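Subject: Re: [arms-list] Gremumach vs Zurnari, which gripper for small cartons?
Date: Monday, September 30, 2024

Quick one before I have to run, got the sim up again over the weekend and both grippers have been through it now.
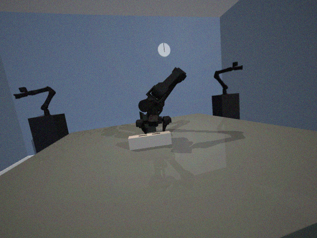

Same question as before really, does the Gremumach close flat enough on a small carton or do we pay the extra for the Zurnari. Quoting the last message so people can follow:

> Has anyone tried the two side by side on the same arm? We have the
> Gremumach on loan till the end of the month and the jaws look nice
> but we're getting a twist when it picks off centre. Stock controller,
> nothing clever. Would also like to know if people are seeing the lag
> with the Dristutach controller that came up on here in April, or was
> that fixed. Sim results fine, we don't mind if it's not real
> hardware.

OK so, in order.

Twist. Yes, seeing it too. 40 picks with each gripper, box started in the same place every time, then nudged sideways a bit further on each go. Gremumach turned the box on 13 of them, Zurnari on 2. Looks bad for the Gremumach but most of those were the far offsets, where you'd hope your camera had sorted you out before you got anywhere near the box. Near the middle there's nothing in it.

Friction in the sim is a guess. I left the box at the default and only changed the pads. If you've got real numbers for coated card please send them, mine are from an old settings file and I don't know who typed them in.

Lag. Still there on the old firmware, gone on the new one as far as I can tell. 80 ms between command and jaw movement on the old, and it wasn't steady either, which was the annoying bit. With the new one I stopped noticing it and so stopped measuring, sorry. Check which version you have before you blame the gripper. I lost an afternoon to that.

Arm. All of this is with the Oh arm model, stock joint limits. It doesn't like coming in low over the near side of the box, the wrist runs out of travel and it goes the long way round. Moving the base back a touch helped more than anything I did in the planner. Haven't tried a different mount hieght yet.

Cameras. Not compared properly. Overhead view was ok, wrist view lost the box edge in the last bit of the approach, and the shiny table top didn't help, kept getting a false edge off the reflection. Turned the gloss down for the counted runs. Probably should of done a set with it left on, will do if anyone wants it.

So for your job: if the boxes turn up fairly straight I'd keep the Gremumach and update the controller. If they come down a chute any old how, Zurnari. It's slower to open though and you'll feel that if you're short on cycle time.

Can put the scene file up if somebody tells me where the list keeps them these days, the old link is dead. Pads and offsets are all in one config at the top, shuold be easy enough to change.

Also, does anybody have the Zurnari soft pads as a mesh? I've been using a plain block.

Back on tomorrow afternoon.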